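Guardar bolsas de plástico en un bote con tapa

Las bolsas finas ocupan mucho si se dejan sueltas en el cajón. Con un bote transparente de tapa abatible se recogen en poco espacio y se ve cuántas quedan.

1. Ponga el bote sobre la mesa y abra la tapa del todo.
2. Compruebe que la bolsa no tenga migas ni restos.
3. Déjela al lado del bote y aplástela con la palma para sacar el aire. 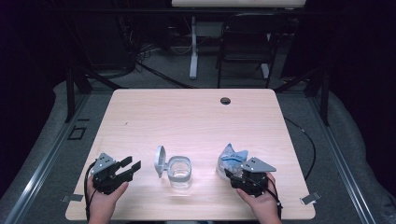 El bote con la tapa levantada y la bolsa todavía arrugada.

4. Doble la bolsa a lo largo en tres partes y enróllela desde el fondo hacia las asas – si no tiene asas, hacia la boca.
5. Métala de pie y cierre.

Las bolsas rotas van aparte. Para las grandes, de 100 litros, use una caja.

Yen-ting Mok, 15/11/22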